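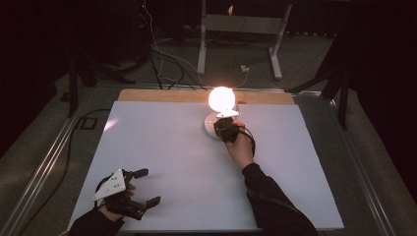 The shared workshop at Eritz has moved its hand-held gripper build, called Trornus, from the drawing stage to table trials. The design is a pair of black grippers, one for each hand, meant to be worked by a person so that jaw shapes and grip surfaces can be settled before any arm is built to carry them. The first trials use small lamps with a round white base, and the one with the globe shade is shown lit. The right-hand gripper is brought up against the base from the front, while the left-hand one is held with its jaws open. A white triangular plate with three black dots is fitted on top of the left-hand unit.

Mikkel Grímsdóttir, who drew the jaw linkage, began the work in March. The linkage is a plain sliding pair driven by the trigger, with a return spring. An earlier layout used a crossed link and gave more force at the tip, but the fingers did not stay parallel as they closed, and a thin disk was gripped at one corner only. The sliding version gives up some force and keeps the faces square. Drawings for both are kept in the workshop folder, with the crossed link marked as withdrawn.

The present set of fingers has been through 1322 open and close cycles, counted by a switch on the trigger. The target for the first set was 1000. The linkage shows no play that can be felt by hand. The surface of the fingers has done less well. Both tips are rough, with a pale strip lifting along the upper edge of the left finger and whitish flecks over the top of the right. The finger blocks themselves are to be kept and resurfaced. 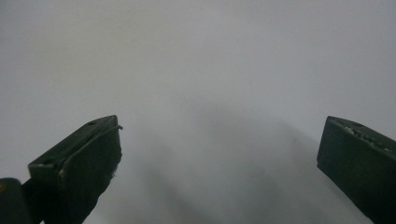

Changes to the fingers

Jérémie Bouvier is preparing the next set. The block stays the same size, so the new fingers will go on the current mounts with the same screws. The grip face will be a separate pad held in a shallow recess, and the edge of the pad will sit just below the edge of the block. A worn pad can then be changed without taking the finger off.

Two pad materials are to be compared. One is a soft rubber sheet from Lecomte, which holds well on smooth plastic but picks up dust. The other is a harder ribbed strip, cut from stock left over from an older job. Bouvier expects the ribbed strip to last longer and to slip more on glossy parts. Each pad will be run for the same number of cycles and the results written up side by side.

Lamps were picked as test parts for their shape. The base is low and thick, which leaves little height for the jaws, and the upper part is easy to knock if the gripper comes in too high. A tool that reaches the base cleanly has to travel close to the table top.

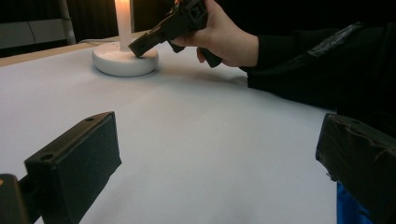 Approach height was the main point raised at the last workshop meeting. Kittipong Boonyarit asked for a slimmer underside, as the trigger hangs low and limits how flat the body can be held. Grímsdóttir has agreed to move the trigger pivot back, and a revised body is being printed. The cost of the change is put at 50 euros in material for the pair, paid out of the Clarard fund, which covers small builds by members.

Cable routing is still open. The cable now leaves the body at the rear and runs over the back of the hand. Boonyarit would like a clip at the wrist. Bouvier prefers a longer cable with no clip, on the grounds that a clip takes time to undo when changing hands.

Files for the revised body will be released to members on 5/28/22, with the parts list and the cycle counts. Anyone wishing to build a pair should wait for that version, as the old body will not take the new trigger.

This site uses cookies to remember your settings. Accept | Decline

Contact | © Eritz Workshop | Back to top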